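Jollow replacement jaw kit for hand-held grippers: two months of use

Rating: 4 out of 5
Reviewed by Khôi Lương

We keep one hand-held gripper for collecting demonstrations, and most of my job with it is keeping it the same from one week to the next. The stock jaws wore out in May. The edges had gone shiny and the gripper was letting go of smooth items it used to hold without trouble. I ordered the Jollow kit through Indix and have been running it since then, so I can say something about how it fits and how it wears.

What comes in the kit

One pair of black rubber jaws, a set of screws, two thin shims, a hex key and a printed sheet. The hex key is soft and I rounded it on the second screw. Use your own. The sheet has a drawing of the jaw from the side but leaves out the torque, and I had to write to Indix for it. Kha Triệu on their support desk answered the same afternoon and told me to go finger tight plus a quarter turn. That has held so far.

Fitting

Allow 20 minutes if the old jaws come off cleanly. Ours did not. The previous owner of this job had used thread locker on everything, and getting the last screw out took longer than the rest of the work put together. Once the carriage was bare I wiped it down with alcohol, put the new jaws on loose, closed them by hand and then tightened them a little at a time, going from side to side.

The shims are for play between the jaw and the carriage. I tried it without them first and there was a small click at the end of travel. With one shim on each side the click went away. The sheet says to use both from the start, and I would ignore that. With both in, the jaws dragged and the trigger was slow to return.

Check the closing position before you do anything else. The new rubber is thicker than our old rubber, so the fully closed reading moved, and the software took a closed gripper for one that was holding something. Ridwan Govindasamy caught it on the first batch of recordings. We threw those out, redid the open and closed limits, and the readings have been fine since.

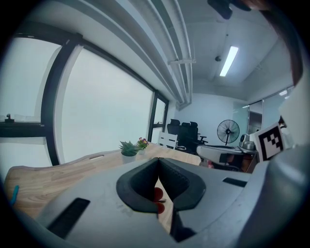

Tracking was the part I was most worried about. Any time the housing is opened there is a chance the marker plate goes back on slightly off, and then the position data is wrong in a way that is hard to spot afterward. You do not need to open the housing for this kit, and I would count that as its best feature. I still ran the full calibration, which is 200 samples with our routine, and the result was inside the limit we use. If you do have to take a marker off for some other reason, put a new print on. Old ones lift at the corners.

Grip

Good on plastic, glass and coated cardboard. Less good on cloth, where the rubber tends to push the fold away before it catches. Tõnu Rimkutė does most of our towel and clothing tasks and went back to a softer pair for those. For cups, bottles and small boxes she prefers the Jollow jaws, and so do I. You can squeeze lighter and still keep hold, which makes a long session easier on the hand.

There is a rubber smell for the first few days. It fades.

Wear

After two months of steady use the pads show light scuffing near the tips and nothing else. I clean them at the end of each day with a damp cloth and a drop of dish soap. Alcohol is fine on the metal but I would keep it off the rubber. It dried out the last set we had. On Saturday I take the jaws through their full travel with the power off, feel for grit, and check the screws. One has needed a touch more so far, on the left.

The carriage rail wants a very small amount of dry lubricant every few weeks. Oil will pick up dust and you will be cleaning it out with a cotton swab.

Compared with the Stimelden jaws

I used a Stimelden set for a short time at my last job. Those are harder, last longer, and come with a proper torque figure on the sheet. They also slip more on anything glossy. If you mostly handle tools or wood parts I would look at those first. For household items I would buy the Jollow kit again.

Good: easy to fit, no need to open the housing, holds smooth items well, quick support from the seller.

Not so good: poor hex key, no torque on the sheet, wrong advice on shims, not much use on cloth.

I have asked Indix whether the jaws can be bought without the hardware. Kha said single pairs should be in stock in July, and I have put our name down for two.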